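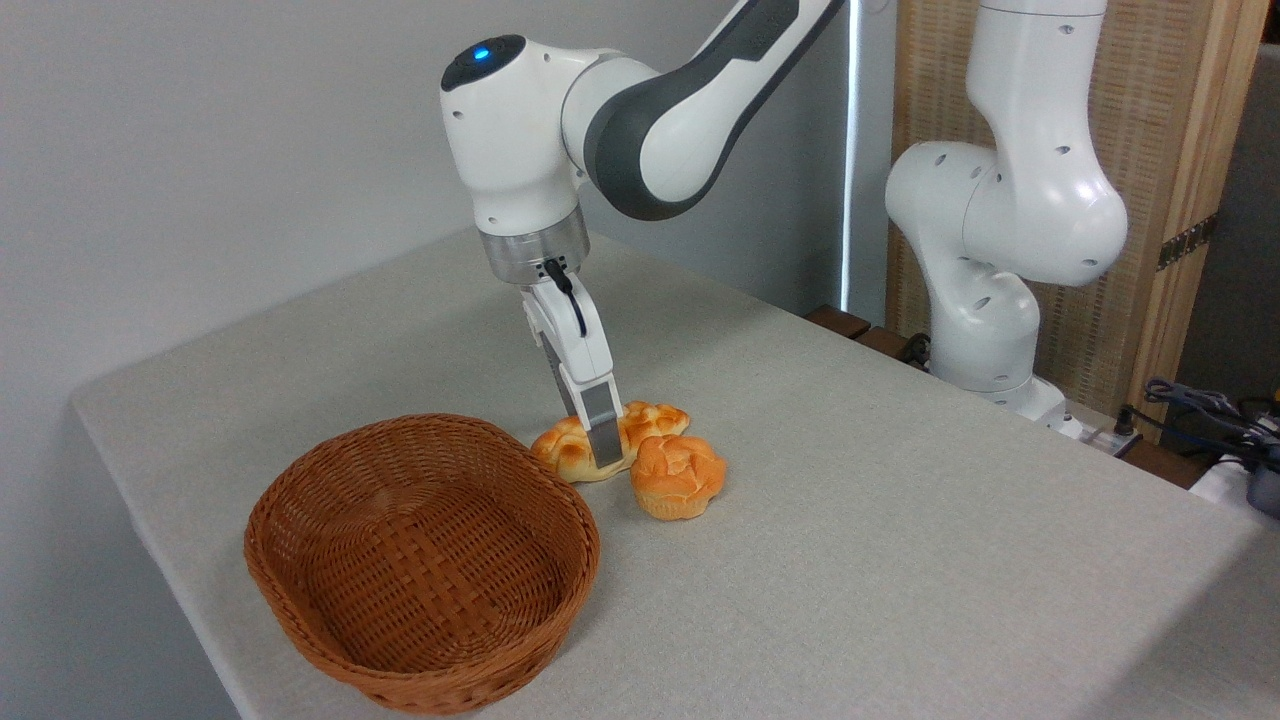 Ketilsson Building Kitchen Club

Shared kitchen walk-through, February, with my comments

Hi all! I did the walk-through before the first bake of the evening, so everything was as the lunch people left it (mostly fine, a couple of grumbles). Same list as last time, with my notes under each item. If I put "fix" next to something, please don't wait for me to bring it up again at the meeting.

1. Fire extinguisher by the back door
OK. Pin in, seal in, needle in the green. The tag is signed for this year. Somebody had hung an apron over it, though, and I moved that to the hooks. Please leave it on the hooks!

2. Fire blanket
OK. It's in its pouch on the wall by the range and the tabs hang free. I gave the pouch a wipe because it was pretty greasy.

3. Smoke alarm and heat alarm
Both beeped when I pressed the test button. The smoke one is loud enough that the pottery people came over to ask about it, so sorry, pottery people. New batteries go in when the clocks change.

4. Big oven (the Clukine)
Mostly OK. The door seal is good at the top and sides but it's getting crumbly along the bottom left, and I could feel heat coming out with my hand near it. I've asked for a new seal. Until it comes, keep your shins back, and don't rest a tray on the open door while you hunt for a place to put it. I know, I do it too.

5. Small oven
Fix. The light is out and the timer knob spins all the way around without catching. It still heats fine, so use your phone for timing and write the time on the whiteboard as well, in case you get called away.

6. Oven mitts and cloths
Fix. I threw out 2 mitts with holes in the thumb. The silicone ones are great but they're in the bottom drawer where you can't grab them in a hurry, so I'd like a hook next to the oven. Damp towels are not mitts! Steam burns are nasty and I've had one, so I'm going to keep on about this.

7. Stand mixer (the Fliritz)
OK. Guard closes, the mixer stops when you lift it, feet grip the counter. The cord was draped across the sink again. I've moved the mixer one outlet over and it reaches nicely there.

8. Outlets and cords
OK apart from the old kettle, which has tape on the plug end. I've taken it home to throw away. The tester button on the outlet by the sink tripped and reset the way it should. The countertop warmer says 1000 watts on its label, so please run it by itself and not off the same strip as the new kettle (we all remember the dark hour in the middle of the pie sale).

9. Knives and blades
OK. Everything was in the block except the bread knife, which I found in the sink under a mixing bowl. Wash it, dry it, put it back, never leave it in soapy water. The dough scrapers are fine.

10. Floor
Fix. The mat by the sink curls up at one corner and I caught my toe on it twice in one evening. I've turned it around for now so the bad corner is against the cabinet. Flour by the mixer had been swept but not mopped, and it gets slick as anything, so mop too please.

11. Fridge and freezer
Fridge read 38, freezer read 0, both good. There was an open carton of cream with no name or date on it and I tossed it. If it was yours, I owe you nothing, but I'm a bit sorry.

12. Dry storage
OK. Lids on, bins off the floor, no sign of mice. The nut flours are back on their own shelf with the red scoop. Keep the red scoop there and nowhere else. We have 18 people on the list now and a few of them have allergies.

13. First aid box
Fix. We're down to the tiny bandages. I've ordered blue ones from Grellis along with burn gel and gloves, and they'll go straight in the box.

14. Way out
OK. Back door opens from inside without the key, hallway clear, exit sign lit. The flour delivery was stacked a little close to the door, so I shifted it over (my back says hello).

Still open: oven seal, small oven light and knob, hook for the mitts, sink mat, first aid refill. The hook I can do myself if one of you has a drill with a masonry bit. Leave it in the cupboard under the whiteboard and I'll get to it before the next bake.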